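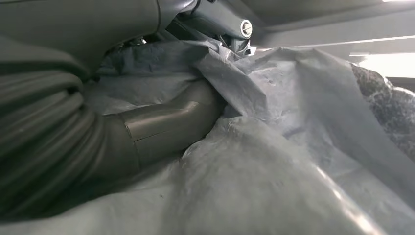 The overnight shift at Bevan asked whether the drop in suction on the dust line could be explained by the filter bags alone, and suggested that the entry of the previous week had settled on that cause too early. The remark is fair, and this entry sets out what has been checked since then.

3 min read

Workshop notebook, January 31, 2026
Extraction line, Bevan building, bench side

Purpose. To find the cause of weak suction at the sanding benches before the Stanico order is started. The order calls for 283 panels in birch, all sanded on both faces, and the line should not go into that work in its present condition.

Readings. Static pressure was taken at the main trunk with every gate closed, then again with the gates opened in turn. The trunk reading was normal with the gates closed. With bench gates 1 to 3 open it remained within the usual range. When the gate for the long drop was opened, the reading fell further than one open gate should account for, and it was slow to recover after the gate was shut. The test was repeated after lunch with the same result.

Filter bags. Two bags were removed, shaken down, and weighed. The heavier had gained 179 grams over its clean weight as marked on the collar. A loaded bag would reduce flow at every bench equally, and the readings do not show that. The bags need attention but they do not explain the long drop. The previous entry should be read with this correction.

Gates. The gate on the long drop does not seat fully. Fine dust has packed into the lower channel, and the blade stops short of closed. It was cleared with a brass scraper and now travels the full distance, though with more force than the others require. The blade may be slightly bent. It was left in service.

Joints. Smoke was held at each joint with the fan running. Two leaks were found, both on the long drop. One is at the clamp below the gate, where the band had been tightened over a fold in the hose. The other is at the wye, where the old tape has dried and lifted along its lower edge — easily missed from the floor, as the tape still looks sound from that side. The clamp was reset. The wye was cleaned with alcohol and sealed with foil tape from the Lurneo stock, pending a proper gasket.

After repair. The trunk reading with the long drop open is now close to that of the other benches. A test panel was sanded for the length of one disc, and little dust remained on the surface or on the bench. Sound level at the fan housing seemed unchanged, but no meter was available.

Open items.
Gasket for the wye. The Rivari catalog lists the size, but the bolt pattern must be confirmed against the flange first.
Replacement blade for the long drop gate. Measure with the gate removed.
Clean bag weights to be marked again. The ink on one collar is hard to read.
Pressure readings to be repeated in March, with the same gates opened in the same order.

Note for colleagues. The gates should be closed at the end of each shift, including those on benches that have not been used. The long drop was found open on arrival. Any change to a clamp or joint is to be entered in this book with the location — the label on the nearest gate is sufficient.

The Stanico panels may be started once the second bag has been refitted.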